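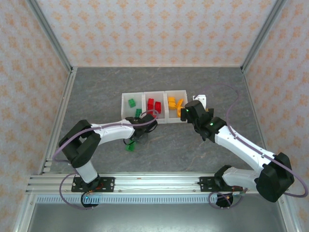
4.2 Sorting test strips and lancets at the clinic station

The Nolex meter reads only strips from the lot whose code is stored in its memory. Strips from different lots must be kept apart at all times, both in the cupboard and on the worktop. Small translucent bins set side by side, with green pieces in one and red in the next, show the layout to follow: one kind to a bin, and the contents visible through the sides.

1. Wash and dry your hands. Put on gloves.
2. Check the expiry date on each strip vial. Discard any vial that has been open for more than 3 months.
3. Place vials from the current lot in the left-hand bin.
4. Place unopened lancets in the middle bin.
5. Place control solution in the right-hand bin, cap upwards.
6. Switch on the meter and hold the side key until the lot code shows.
7. Compare the code with the one on the vial. If they differ, enter the new code as described in section 4.3.

Note: The meter holds 2,435 results. Older results are overwritten without warning – download them to the Murnolus software before a foot clinic or annual review.

Caution: Used lancets go straight into the sharps container. Do not return them to a bin, even with the cap on.

Caution: Do not use strips that have been stored below 10 °C until they have reached room temperature in the closed vial.

If the display shows error 106, remove the strip and repeat the test with a new one. Should the error return, label the meter "Do not use" and pass it to Róisín Hennessy at the Dultberg equipment desk.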